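Brown Paper, Big Ideas: Speaker Notes
Community Map Makers Meetup, Grusholm Hall
Nhung Lương
Jul 20, 2025

OPENING (lights up, no slides yet)

Hi everyone! Ask for a show of hands: who has drawn somebody a map on the back of an envelope? Wait for it. Hands go up slowly and then all at once, every time I do this.

Then: who kept one that somebody drew for them? Fewer hands. Pick one person and ask where the map led. Let them talk, don't rush this, the stories are always better than mine.

My own story is the one my aunt drew to get me to her house in Lục. A river, a bakery, a dog. No street names at all! I walked straight there. (Pause.) The dog was right where she'd drawn it.

WHAT WE DID IN GRUSHOLM

Explain the project in plain terms. We wanted a walking map of the neighborhood made by the people who walk it. Cúc Cao had the idea in January, when the sidewalks were icy and everybody was swapping advice on which side of Lomar Street to use. She said, why isn't this written down anywhere? And I said, well, let's write it down.

We rolled out paper at the library, the school, the laundromat and the bus shelter by the Gindix building. The bus shelter was my favorite. People who had ten minutes to kill drew the most wonderful things. One man drew only benches. Just benches, the whole length of the hill, with little suns next to the ones that get light in the morning.

By the end we had 2,621 separate marks and notes. Say the number slowly. I typed up every one of them and I would do it again tomorrow.

CHOOSING A SURFACE

Talk about paper, because I get asked every time. White paper scares people. It looks like a test. Plain brown wrapping paper looks like something you're allowed to mess up, and kids especially go right at it. It's cheap, it comes on a roll, and pencil, marker and crayon all show up on it. White chalk pencil looks gorgeous on it too.

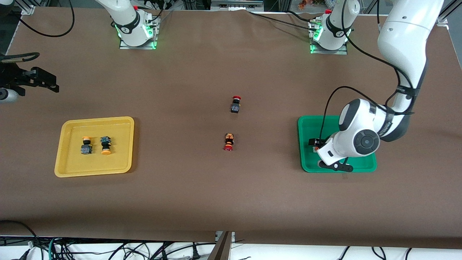 Tape the corners first and then the long sides. I learned this the hard way at the school, where a draft from the gym doors took the whole river district with it. Painter's tape comes up clean. Packing tape doesn't, so please don't use it on a library table, and please say sorry to the library from me.

Draw two things before anyone arrives: the river and the main road. That's all. If you draw more, people start correcting you and stop adding their own places. If you draw nothing, the first person to pick up a marker decides how big the world is (our first try had one enormous backyard and a town the size of a cookie).

WHAT PEOPLE PUT ON THE MAP

This is the fun part, so slow down and enjoy it.

Smells! The bread smell behind the school. The wet leaf smell under the footbridge.
Places where the curb is too high for a stroller.
Shortcuts. So many shortcuts. Check with the owners before you print any that cross a yard.
The good echo under the railroad bridge.
Where the plow leaves its pile in winter.
Trees with names. Read a couple aloud if the room is warm, skip if we're behind.

Mention the disagreements. Two people drew the same hill, and one labeled it "easy" while the other wrote "no." We printed both. A hill is different at eight and at eighty, and I love that the map says so.

FROM TABLE TO PRINTED MAP

Keep this short, there's a handout. Trace the big features onto one clean sheet. Sort the notes into walking, resting and weather. Put a draft back up where people drew it, and leave a pencil on a string. We got some of our best corrections that way, including a staircase I'd left off completely.

We printed 600 copies. They fold to pocket size. Cúc tested the fold with mittens on and made me redo it, and she was right.

ACTIVITY (30 minutes)

Paper is already down on the tables at the back. Each group picks one walk they all know, even if it's just the parking lot to this room. Draw it from memory. No phones! Then swap tables and try to follow somebody else's.

Walk around while they draw. Ask "what do you hear there?" if a group gets stuck. Leave time for one person per table to hold theirs up.

QUESTIONS

Likely ones: cost, wheelchair routes, what to do about rude drawings (turn them into trees), whether we'll make a night version. Yes to the night version! Sign-up sheet is by the coffee. Rolled maps are in the box next to it, take one for a neighbor too.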